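How long should a singing bowl session be for someone with tinnitus?

Asked by Ji-hoon Ok
Category: Sound and relaxation

Hello everyone. I have had ringing in both ears for more than four years, mostly in the evening. A woman in my choir in Follton lent me two metal singing bowls and a recording of long low tones. She uses them before sleep and she says her thoughts become slower.

I tried the recording three evenings. The first two evenings were pleasant. On the third I used headphones and let it play for 31 minutes, and after it the ringing felt stronger until I fell asleep. I don't know if this is from the sound or because I was listening too much to my own ears.

My questions: is there a usual length for a beginner? Are headphones a bad idea? And is it better to play the bowls myself or only listen? English is not my first language, so please excuse mistakes. 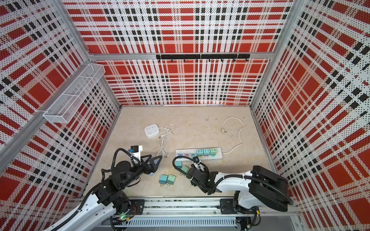
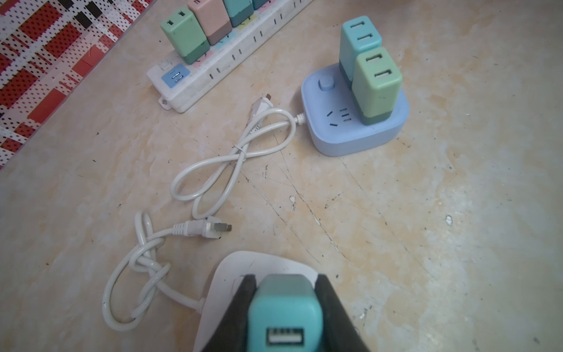
Answers (3)

Salamatu Kpodo
Answered August 7, 2025

I am not a doctor, but I have led small listening groups in Ustthorpe for some years, and two of our regular people have tinnitus. I will tell you what we do with them.

We begin with four minutes. It sounds very short, I know. After that we sit quietly for the same time and each person notices if the ringing is the same, weaker or stronger. If it is stronger, we stop for that day. If it is the same for a whole week, we add a few minutes.

I would leave the headphones away for now. With headphones it is easy to turn up the volume without noticing, and the room sounds are gone, so you have only the tones and the ringing to listen to. A small speaker on the other side of the room is more gentle. Keep it low enough that you could talk over it with a normal voice.

About the bowls: playing them yourself is nice because the hands are busy. But a metal bowl close to the head can be quite loud at the moment of the strike. Put it on a folded towel near your knees, use the soft side of the mallet, and wait until the tone is almost finished before the next one. Please do not put the bowl on or beside your head, even if you see this in videos.

If the ringing stays stronger the next morning, or it is only in one ear, or you hear worse than before, please go to an ear doctor and leave the sound work until after.

Tumelo Jacobs

416 Hz. I have a bowl in this tuning and it is the only one that doesn't bother me. Try it.

Comment from Shuk-fan Wei: A number like this does not help everybody. My husband finds exactly the high bowls unpleasant and the low ones fine. It depends where the ringing is, I think.

Ok-hee Ryu

I agree with Salamatu about the short time. For me bowls were too sharp, so I changed to humming. I close my mouth, breathe in through the nose and hum on one comfortable low note until the air is finished - not pushing. Ten breaths, then a rest. I can stop at any second, and with a recording I always felt I must wait for the end.

Also, write it down. I keep a small notebook with the hour, the sound and one word for the ringing after. In December I saw that my bad evenings were mostly those with little sleep the night before, and the sound had not so much to do with it.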